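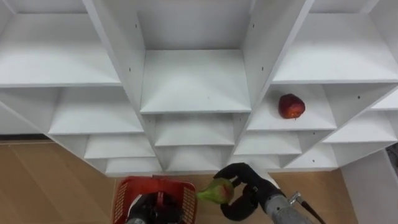 dalex_mono wrote:
Trying to settle on a transfer chain for my Afro-Cuban and descarga LPs before I start the long job. I have 44 records to get through, most of them 1970s pressings with a lot of hand percussion. The first one I ran was the Imetti big band session, and the congas come out thin on the left channel compared to my old cassette dub. Storage is sorted, a white unit with open cubbies and screw holes down the dividers, so the remaining problem is the signal path. Cartridge is a basic moving magnet into a Timico phono stage, then a USB interface at 24 bit / 96 kHz. Is the stage the weak point, or the cartridge?

rumba_clave wrote:
Neither, until you check alignment. Thin on one channel usually means azimuth or a dirty contact on the headshell. Swap the left and right leads at the phono stage input. If the thin side moves, the fault is upstream.

Songül Akgül wrote:
Agree with the lead swap. Also check which pressing of the Imetti you have. The first issue has the batá drums panned hard left and the congas near center. The Baysal reissue moved the congas left and took out some low end, I assume to fit the longer side two. If yours is the reissue, you may be chasing something that is in the cut.

dalex_mono wrote:
Matrix ends in B2, Baysal label. Swapped the leads, thin side stayed on the left.

rumba_clave wrote:
Then it's the stage, the interface or everything after. Swap again at the interface input.

Songül Akgül wrote:
Or there is no fault at all. If the cut is thin on the left, swapping leads would put it on the right, so your test does point downstream. But play a mono record first. One variable at a time.

tumbao42 wrote:
I don't agree that the Baysal is bass light. I own both. Level matched, the reissue is 2 dB down below 100 Hz and that's it. The piano is better on the reissue, the montuno on the last track of side one has less inner groove distortion. People repeat the "thin" thing because the first issue costs more.

Songül Akgül wrote:
2 dB across that whole range is audible on a tumba. I did say some low end.

tumbao42 wrote:
Audible in an A/B, fine. Not enough to make one channel sound broken.

dalex_mono wrote:
Mono record done. Left is down 5 dB with both lead arrangements at the phono stage. Swapped at the interface and the low level moved to the right, so it's the Timico. Reseated the output jacks, no change.

rumba_clave wrote:
Coupling cap or a cold joint on that output. Reflow first.

tumbao42 wrote:
And redo the Imetti transfer afterward. Don't EQ the one you have.

Songül Akgül wrote:
Seconded. Post the matrix for side one too when you get a chance, I only have B2 and B4 logged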